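Plimcombe Laundry Sorting Set, README

Last edit April 13, 2020, Kasun Begum. Older readme is in the old folder, ignore it, the labels changed.

What this is

Pictures plus notes on getting small washing into mesh bags and the bags shut. Bras, caps, things with straps. Folding, opening, zipping, putting back in the box. No machines washing anything in here, the set stops before the washer. If you want wash results go look somewhere else, we didn't do that part.

Started as a list Oanh Cao kept for the Plimcombe house (what goes in what bag). Grew. Lutfa Munasinghe did the label list, Arben Milošević did the splits, I do the readme and the complaints.

Quick numbers

3083 pictures total
3000 in the main part
83 left over, in the extras folder, see below
400 of the main part held back for testing
126 have a written note longer than one line

Don't mix extras into training unless you read the extras section first. Please.

Folder layout

main/ everything labeled and checked
main/test/ the 400, don't tune on these
extras/ stuff that didn't fit the label list
notes/ plain text, same name as the picture it goes with
labels.csv one row per picture
bags.txt the bag types, short
CHANGES what changed, not complete, sorry

Names are just a running number. The number means nothing, it is not time order. We shuffled before numbering. Do not try to rebuild sequences from it.

The bags

White mesh all through. Two looks that come up over and over, and they get separate labels because people kept mixing them up.

1. round-gray. Round bag, white mesh, grayish-blue piping around the rim, white zipper straight across the middle. The zipper is the same color as the mesh so it's easy to lose, look for the seam.

2. pink-zip. White mesh, pink zipper. Easy one. You can find the zipper even when the rest of the bag is a wad.

Anything else goes under bag-other. If only a corner of mesh shows and you can't tell the type, use bag-unsure. Sơn Mai wanted to guess from the piping. No guessing. If you can't see it, bag-unsure. 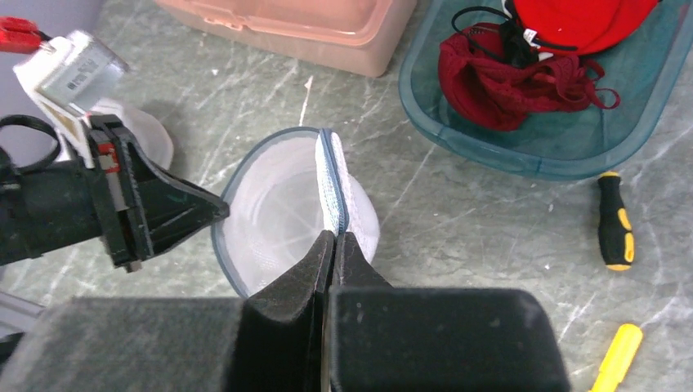
round-gray, held at the zipper seam. Tray with the red bra and cap behind it.

Labels for one like this:

bag_type: round-gray
bag_state: held, flat
grip_at: zipper seam
second_bag: yes
tray: yes, teal-blue
tray_items: bra, cap nearby
box: yes, lid closed
floor_other: screwdriver

second_bag is for any other mesh bag in view, even when most of it is hidden. Doesn't need to be the same type. We had this as "bag_count" before and it was a mess, half the people counted the held one and half didn't. Now it's just yes or no.

tray_items is free text. Keep it plain. "bra" is fine, "lingerie" is not. Color goes in the color column. Lace goes in fabric if you're sure it's lace. A strap you can't trace to anything is "strap", leave it there, don't hunt for an owner. Same for small white tags, put "label" and move on, we don't transcribe them.

Hat words: use cap for caps. There were four different words for the red one in the first round. It's a cap.

Things on the floor

Tools, cords, clips. If it isn't laundry or a container it goes in floor_other. Screwdriver shows up, black and yellow handle. Do not label it as an item to be packed. Yes somebody did.

The floor is gray and shows through the mesh a bit. That does NOT make the bag gray. Bag color is always the mesh itself, so white. Piping color is its own column, zipper color is its own column. Three columns, three answers, fill all of them or put unk.

Containers

box: the peach-pink storage box, see-through plastic, has a lid. Write lid closed / lid open / lid unk. If the top isn't showing well enough, lid unk is fine.

tray: teal-blue, see-through, rounded corners. No lid column for the tray.

Peach-pink vs pink: the box is peach-pink, the zipper on pink-zip is pink. A filter on "pink" used to pull both, drove Arben nuts. Color column now has peach for the box. If you still have a labels.csv with no peach in it then yours is old, get the new one.

Bag state

This is the column with the most arguments. The values:

flat: bag spread out enough that you can read its shape
bunched: folded up on itself, shape gone
held: something has hold of it. Goes together with flat or bunched, put both
lifted: part of it is up off where it rests. Needs held
unk

Nothing for full or empty. Had it, dropped it. Mesh puffs up by itself and everyone was reading air as clothes. If you can really see a garment through the netting write it in the note, not in the state.

No open/closed value for zippers unless the slider is showing. Slider not showing = zip_unk. A zipper that looks shut along the bit you can see can be wide open around the bend. We got a lot of wrong ones this way and I had to redo them by hand over a weekend, don't bring it back. 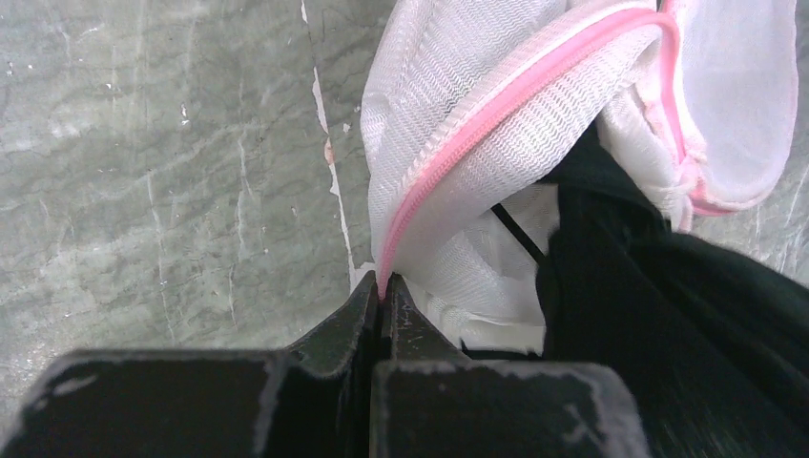 pink-zip, held at the narrow end of the zipper. State: held, bunched, lifted.

Pink-zip is the one to practice on. Follow the pink. Where it runs along a fold, the fold line and the zipper line are the same thing, mark it once. When there's a second stretch of pink farther over, label it trim unless you can follow it back to the zipper the whole way. Trim and zipper are the same pink so color won't settle it.

Layered mesh: where it rolls over on itself it goes more solid, kind of pinkish-white. Still mesh. Not lining, not a towel, not a second bag. second_bag stays at no unless there's a real separate bag.

grip_at values: zipper seam, zipper end, rim, mesh, none. "zipper end" means the last bit of the zipper strip, either end, we don't ask which. If hold is half on rim half on mesh then rim wins. If hold is on the zipper and anything else, zipper wins. Simple as that.

Notes files

One picture, one note, most are one line. The 126 long ones are mostly Oanh's and they're good, read a few before you label anything. She writes what's there and stops. Examples of the sort of line we want:

white mesh, folded twice, gray rim up
zipper end held, rest of bag loose above
bra in tray, straps tangled, nothing on top

And the sort we don't:

the bag is about to be filled
nice clean laundry
someone forgot their cap

A picture doesn't tell you any of that.

How checking went

Two people per picture, separate. If they agreed it went in. If not it went to Lutfa, and Lutfa's answer is final, her reason is in the note if there was one worth writing. The test part got a third look by Sơn. The extras got one look only.

Where they disagreed most: bunched vs flat, by a lot. Then trim vs zipper. Then second_bag. Colors were mostly fine after the peach fix.

Extras

83 pictures. Bags seen so close there's only netting, things under things, a few where the container is there and no laundry. Labels in extras are loose, some columns blank. Fine for looking at. Not fine for scoring. If you report a number on extras please say so.

Using the label file

Comma separated, header row on top. Fields with a list inside (state, tray_items) are in quotes. Open it in a spreadsheet program and it may try to be clever with the running numbers and drop the zeros in front, then nothing matches. Import the number column as text.

Blank = not looked at. unk = looked at, couldn't tell. These are diffrent, please keep them different.

Known problems

- bag-other has hardly anything in it, don't expect to learn much there
- some rows say "grey", some "gray". Should all be gray. Search for both
- piping column is blank for a bunch of pink-zip rows, should be unk probably
- Okby copy of the set is missing the notes folder. Get it from the Zellau one
- a handful of notes have the tray as "bin", same tray
- white on white: round-gray zipper outlines are wobbly, give or take the width of the strip. Pink-zip outlines are tighter. Don't compare the two straight across

Planned

July version: piping column filled in, gray/grey cleaned up, maybe an outline for straps if Lutfa gets time. Ninh label names (the short ones) go in as a second column, the long ones stay. No promise on washcloths, people keep asking.

Asking for fixes

Send the running number and the column that's wrong and what it should be. All three. "The bag one is wrong" can't be fixed, they're all the bag one. Send to Arben for splits, Lutfa for labels, me for anything missing in this file. If you fixed it in your own copy already, send the row anyway so it gets into the next one.

Credit

Oanh Cao, Lutfa Munasinghe, Sơn Mai, Arben Milošević, Kasun Begum. If you use it, cite as Plimcombe Laundry Sorting Set and give the date on top of whichever readme came with your copy.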